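Homon bin picking kit, missed picks near back wall + cable snag. Ticket log, Lirkside cell 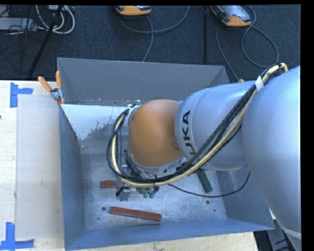
Page 2 of 3

Jan 6, 2025
Picked this back up after the break. Kit is the Homon picking package (vision software, gripper, calibration sheet) bought thru Proltitz in September, running on our KUKA. Still on the trial licence, so want this closed or the kit goes back.

Symptom: run of 200 picks, 40 misses. Nearly all misses on blocks toward the back of the bin. Green blocks fine. Reddish-brown ones worse.

Tried so far
- Recalibrated hand-eye twice. No change.
- Checked gripper air. Pressure ok, no leak at the fittings.
- Dropped approach speed to 10 percent. Same misses, just slower.
- Support said reload the part model. Did that. Nope.

Suspect 1: glare. There's a bright white patch just inside the back edge of the bin, bare metal floor is scuffed and blotchy too. Depth map has holes in the same area. Asked support if a matte liner voids anything. Waiting.

Suspect 2: bin creeping. Spring clamps on it now, orange grips. Corners of the sheet next to the bin taped down in blue. Will re-teach the bin corners agian after any bump.

Cable: one thin black one has come away from the dress pack and hangs under the wrist, across the bin. Sags over the green block. Needs tying back before the next long run. Manual section on dress packs is half a page and skips the wrist completely.

Reply from Lumbantobing (integrator desk): glare is a known issue on bare metal bins, try the lower exposure preset, file 2,440 in the downloads list. Liner ok as long as the floor height gets re-taught.

Loaded preset. Short run only, misses down but not gone. Liner ordered.

Review note for purchasing: gripper good, software ok once set up, docs poor, support slow but they do anwser. Would not sign the full licence yet.

Status: OPEN, waiting on liner

2 comments | 0 shares
Contact support | © Lirkside | Back to top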